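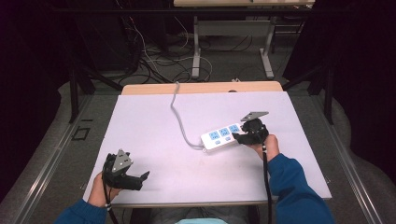 Power strip held at one end with a Sterora hand gripper.

Sterora hand grippers, pair

Supplied by Grasow for benches where people and automatic handling share the work. The operator sits at the table and works with one gripper in each hand. Jobs done this way can later be passed to the Leitner cell, and the operator moves on to checking and rework.

At our Pirngate site the changeover took 14 weeks. Eight operators were trained, and all of them kept their grade. Evening packing went to the cell first.

Each gripper has two fingers and its own cable. Keep the worktop clear between parts. 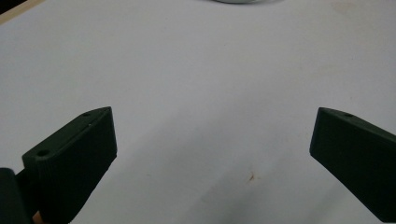 Urs Riedl writes that he lifts less now but spends more of the shift watching, and would like the jobs swapped every 3 hours. Pirngate has run that rota since September.

Order no. 236. Spare fingers are sold in pairs. Training is booked separately through Grasow.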